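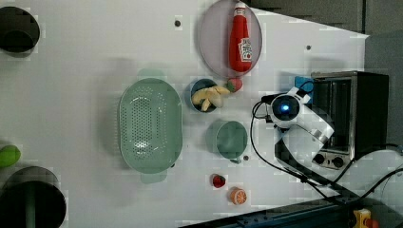 # Brornbridge Lab Reports a Modest Result for Robot Kitchen Method, Urges Caution

24 Sep 2021. The robotics group at Brornbridge today released test results for Jurnex, a method for teaching a robot arm to handle play food and kitchenware on a tabletop. Jurnex completed 206 of 262 trials. The group does not claim the method is ready for a real kitchen.

"A toy strawberry doesn't bruise," said Fengying Tang. "We'd be wary of anyone who reads more into this number than we do."

Training used 2,000 recorded attempts, all at one table. Tests with new lighting have not been run.
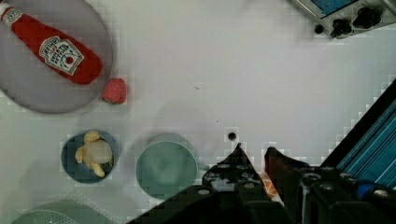
Jacobus Zwane remains unconvinced that the score shows learning at all, and says a method trained and tested at the same table may only be remembering where things tend to be. He wants the trials repeated in a second room before any comparison with older methods.

The group plans 15 further test layouts. Results, good or bad, are due in March.
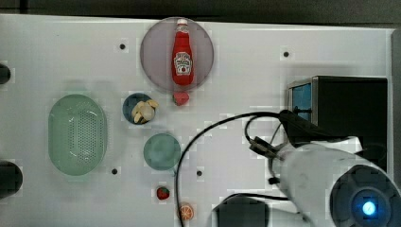 *Tabletop with play food, colander and robot arm, Brornbridge.*

Press contact: Angelica Dizon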